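## 4. Bins, trays and the claim of easy retrieval

Clear plastic bins are sold, and widely recommended, on a simple promise: if people can see what is inside, they will find it sooner and put it back where it belongs. Guides to home storage repeat this so often that it has taken on the look of a finding. We could trace it to very little. The Stanthorpe report, which is the source most often given, asked households whether they liked their clear bins. Liking a bin is some distance from finding things in it, and the report does not separate the two.

Our own doubts began with the walls. A storage bin described as clear is seldom clear in the way a window is. Ribs are moulded into the sides to stiffen them, and each rib bends the view a little. Small items lying on the bottom lose their outline first. Colour lasts longer, so a person standing at the table may know that something pink is in there and still be unable to say what it is. Whether that counts as "seeing the contents" depends on who is asking, and on how much they want the answer to be yes.

The table used for this part of the work was covered in brown kraft paper and marked out in squares with blue tape, so that the position of a container could be noted by cell. The paper creases, and we make no claim that the grid is exact. It was good enough to tell one placing from another, and that was all we asked of it.

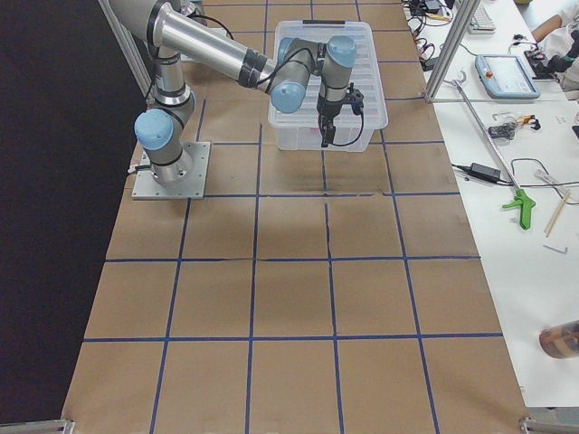
### 4.1 Adding a tray

A second piece of common advice is to sort through a shallow tray. Things come out of the deep bin, are laid in the tray where they can be told apart, and go back or go elsewhere. The Trillitz scheme for toy rooms and craft cupboards builds its whole routine on this step and puts the tray directly in front of the bin, on the side nearest the person. We followed that layout, partly out of fairness to the scheme and partly for want of a better one.

We were less ready to follow its reasoning. Trillitz holds that the tray works by "calming" the task. It may do so, but a plainer account is available: a tray has a low rim and a bin has high walls, and anything lying flat and unobstructed is easier to pick out than something at the bottom of a deep box. If that is all there is to it, a tea towel would serve as well. The scheme's authors did not try a tea towel. Nor did they try a bare table, which seems to us the obvious comparison.

Colour is a further muddle. Bright trays are said to help because small things stand out against them. This must depend on the things. Pink or red pieces ought to show up well enough on blue, but a blue piece would not, and most household bins hold a mixture. A rule that holds only for some of the contents is better stated with its limits attached.

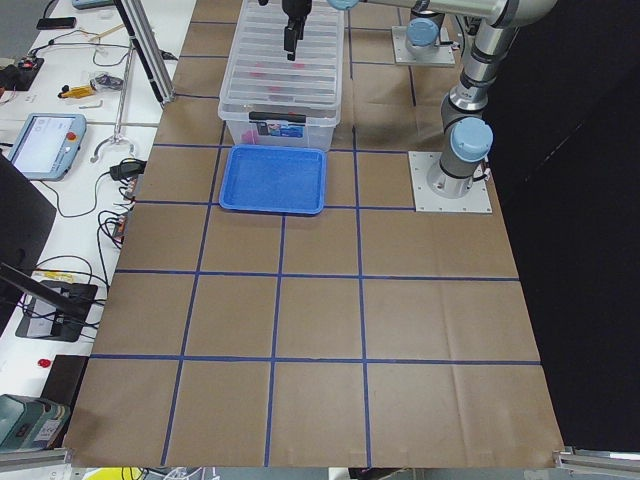

**Figure 1.** Clear bin with small pink and red items inside, and the empty blue tray placed in front of it on the taped grid.

### 4.2 What the layout can and cannot show

Figure 1 gives the layout with nothing in the tray. The printed label on the front of the bin deserves a word, as labels of this kind are common and usually left on. A label takes up part of the very wall that is meant to be looked through. Removing it would have made our bin unlike the ones people have at home, so it stayed. The same goes for the black handle above it.

Echeverría offers a figure of 70 per cent for the share of retrieval time that a tray is supposed to save. We do not think it can be used. The comparison was between a full bin without a tray and a bin nearly 50 per cent empty with one, and the second would be quicker to search under any arrangement. A later note from Flernmont repeats the figure without mentioning the difference in filling — a small omission, but it has been copied since.

We therefore limit ourselves to a narrow statement. A ribbed, see-through wall tells the person that something is there and often what colour it is. It does not reliably tell them which thing it is. The tray may make up for this, at the cost of one more object on the table and one more step when tidying. For a bin holding a handful of items, that cost may well be larger than the gain, and tipping the contents out on to the table should be tested alongside it.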